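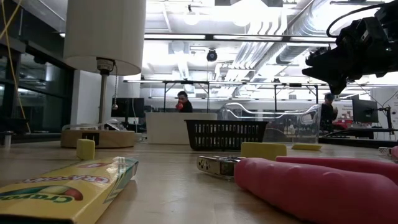

1/ Okay, I've been waiting to talk about this one! As of May 1, 2025, we have our own prices up on lower-division table tennis at Lenent. Ours, built in house, no bought-in feed. I've been an odds compiler for years and this is the most fun I've had at work. Thread for anyone who likes this stuff.

2/ Quick background. Most small books buy table tennis odds from a supplier and add their margin on top. It works fine, but when a bettor writes in and asks why a line moved, you can't tell them much. I really wanted to be able to answer that email.

3/ So last November Chak-lun Chiang and I started pulling together results from the Wirkholm league. 1,253 matches in the end, every one with point-by-point scores. Chak-lun typed in a scary amount of the older stuff by hand from scanned score sheets (some of them with coffee rings on them, bless those scorers).

4/ The basic model is simple. You estimate the chance a player wins a point on serve, and the chance they win one on return, and then you play the match forward from there. Games to 11, win by two, best of five. You can fit the first version on a page.

5/ The hard bit is that serve matters a lot less in table tennis than in tennis. I came over from tennis and my first numbers gave the server way too much credit. Styliani Margaritis looked at my sheet for ten seconds and said "have you ever watched this sport?" Fair!!

6/ She played league for years, so we sat down and watched matches together. Best research I did on the whole project. She'd call a timeout before it happened, nearly every time. Timeouts are now in the live model, with a small effect. I'd love it to be bigger because it's such a nice idea, but the data says small.

7/ Left-handers! I was sure there'd be a lefty edge at this level. There's a little something against players who haven't met one that season, and then it fades. I have a whole folder on this and will bore anyone who asks.
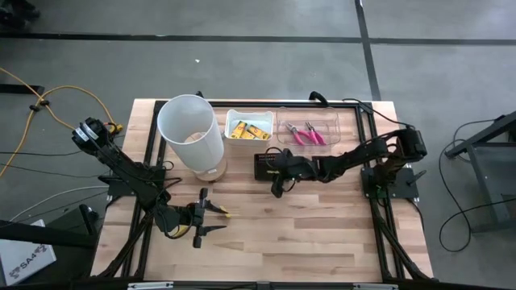 8/ Now the part that scared me, which was live pricing. A point lasts a few seconds. If the scores reach you late, somebody courtside knows more than you do, and your price is a gift to them. We suspend between points at the end of close games and I'm at peace with that.

9/ Bettors hate suspensions, I know. I hate them too when I'm on the other side! We tested a shorter one and Fotini Koutsoukos, who runs our risk desk, came back with a chart that ended the discussion. The longer one stays for now.

10/ We opened with 42 matches on the first slate. Match winner, game handicap, total points. That's it. People have asked for correct score in each game and we'll get there, but I want to see how totals hold up first. Totals are where I expect to be wrong.

11/ And yes, we were wrong already. The Pickering qualifier had two defensive players who basically refused to end a rally, and our total was 4 points too low before anybody sensible would have noticed. Somebody did notice. Well played, whoever you are.

12/ Limits are small to start. I've seen people grumbling and I get it. These are small events where a player might earn less than the cost of the train ride, so we keep stakes low and anything odd goes straight to Fotini. I'd rather be dull here than sorry.

13/ Same reason we don't price any of the junior draws, at all. A couple of you asked about the Kustby juniors. We won't be offering them.

14/ Also a word on the boring settings, which I care about. Deposit limits and time-outs are on the same screen as the bet slip now. Live table tennis runs all day and it's very easy to keep going. Set your limit before you open the slate, please. I have one on my own account with another book and I set it low.

15/ Somebody asked what software we use. Spreadsheets for the first two months, then a small Python script, then a much less small Python script that Chak-lun has asked me to stop editing.

16/ Next up is player form. Right now a match from last spring counts almost as much as one from last week, and that can't be right for the younger players. Styliani has opinions. I've got a rating curve half drawn and I'll post it once the axes are labeled.

17/ If you follow the Wirkholm league and you see a price of ours that looks silly, tell me! Replies are open. Bonus points if you can say why.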